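# Über uns

Moin und schön, dass du hier gelandet bist! Ich bin die Person hinter Grumirex, und wenn du bei uns anrufst, hast du mich ziemlich wahrscheinlich selbst am Apparat. Wir verkaufen und reparieren Netzteile, Akkus und Dockingstationen für Notebooks. Klingt erst mal trocken, ich weiß. Ich kann aber einen ganzen Abend lang über Hohlstecker reden (meine Familie kann das bestätigen, die hat sich inzwischen daran gewöhnt).

## Wie es losging

Angefangen hat alles mit meinem eigenen Laptop. Das Ladegerät war hinüber, also habe ich im Netz ein billiges bestellt, 19 Volt, Stecker passte, alles gut. Dachte ich. Nach zwei Wochen fiepte das Ding wie ein Wasserkessel, und der Akku lud nur noch, wenn das Notebook ausgeschaltet war. Ich habe das Gehäuse aufgemacht und auf der Platine ungefähr die Hälfte von dem gefunden, was hineingehört hätte. Kein vernünftiger Netzfilter, die Kondensatoren viel zu knapp bemessen, und die Isolierung zwischen den beiden Seiten war ein Streifen Klebeband.

Danach wollte ich es wissen. Ich habe sechs verschiedene Nachbauten gekauft, alle zerlegt und durchgemessen und die Ergebnisse in ein Forum gestellt. Und dann kamen die Mails! Ob ich ein bestimmtes Modell kenne, ob ich mal draufschauen könne, ob ich nicht einfach eins verkaufen wolle, das was taugt. Irgendwann habe ich dann eben eins verkauft. Und noch eins. Im Oktober darauf habe ich das Gewerbe angemeldet und den ersten Raum gemietet, mit Blick auf einen Fahrradständer.

## Wer wir heute sind

Mittlerweile sind wir zu siebt. Zwei von uns sitzen in der Werkstatt, zwei machen Lager und Versand, eine Kollegin kümmert sich um Einkauf und Buchhaltung, einer um den Shop, und ich mache den Rest - also Telefon, Messplatz und die Kaffeemaschine, wenn sie mal wieder streikt. Früher war ich Elektroniker in einem Betrieb für Medizintechnik, daher kommt vermutlich auch mein Hang zu Prüfprotokollen.

Im Regal haben wir 256 verschiedene Netzteile und Akkus, vom kleinen Stecker-Ladegerät bis zum dicken Klotz für Workstations. Das klingt nach viel, deckt aber längst nicht jedes Gerät ab, das je gebaut wurde. Wenn wir etwas nicht haben, sagen wir das auch, und oft wissen wir wenigstens, wonach du suchen musst.

## Was wir verkaufen

Grob gesagt gibt es bei uns drei Sorten Ware:

- **Originalteile** der Notebook-Hersteller, neu und mit Rechnung vom Distributor
- **Pesero**, unsere Hausmarke für Netzteile, die wir nach eigener Vorgabe fertigen lassen
- **Kaneko**, unsere Reihe mit Ersatzakkus, die vor dem Versand alle einmal komplett geladen und entladen werden

Bei Kaneko fragen viele, warum die Akkus ein paar Euro mehr kosten als beim Marktplatzhändler nebenan. Das liegt an den Zellen und an der Zeit auf dem Prüfstand. Ein kompletter Zyklus dauert mehrere Stunden, und in der Zeit ist der Platz halt belegt. Was unter der aufgedruckten Kapazität bleibt, geht zurück an den Lieferanten. Eine halbe Palette haben wir so schon mal zurückgeschickt, das war ein unschönes Telefonat.

Und dann ist da noch Drivora, unser kleiner Modellfinder im Shop. Du tippst die Nummer von der Unterseite deines Notebooks ein, und er zeigt dir, welche Spannung, welche Leistung und welcher Stecker dazugehören. Den haben wir selbst gebaut, an vielen Feierabenden und mit erstaunlich viel Pizza. Perfekt ist er nicht - bei manchen Geräten hat der Hersteller mitten in der Serie die Buchse gewechselt, und da fragt Drivora dann lieber noch einmal nach.

## Die Werkstatt

Reparieren war von Anfang an dabei, und das bleibt auch so. Rund 55 Geräte kommen im Monat bei uns rein, meistens mit ausgeleierter Ladebuchse oder einem Kabelbruch direkt am Knickschutz. Gerade das Kabel lässt sich fast immer tauschen, und ich finde es jedes Mal schade, wenn jemand deswegen ein tadelloses Netzteil wegwirft.

Du bekommst vorher einen Kostenvoranschlag per Mail. Lohnt sich die Sache nicht, schreiben wir dir das genau so und schicken dir das Teil auf Wunsch zurück oder entsorgen es fachgerecht. Aufgeblähte Akkus bitte NICHT einfach in einen Umschlag stecken! Ruf vorher an, dann klären wir, wie das sicher geht.

## So erreichst du uns

Am Telefon sind wir werktags ab 9 Uhr, nachmittags ist es meistens ruhiger. Mails lesen wir auch abends noch, beantworten sie aber in der Regel am nächsten Arbeitstag. Abholen kannst du nach Absprache ebenfalls, klingel bitte am Hofeingang, vorne hört man uns nicht. Und bring das alte Netzteil ruhig mit, am Typenschild sehen wir schneller, was du brauchst, als in jeder Liste.

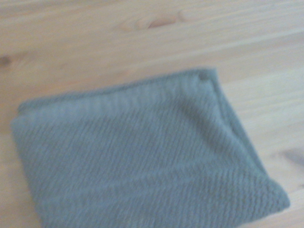
**Kann ich an meinem Notebook ein Netzteil mit mehr Watt als beim Original verwenden?**

Solange Spannung und Stecker samt Polung zum Gerät passen, ist eine höhere Wattzahl in Ordnung, denn das Notebook nimmt sich nur die Leistung, die es braucht.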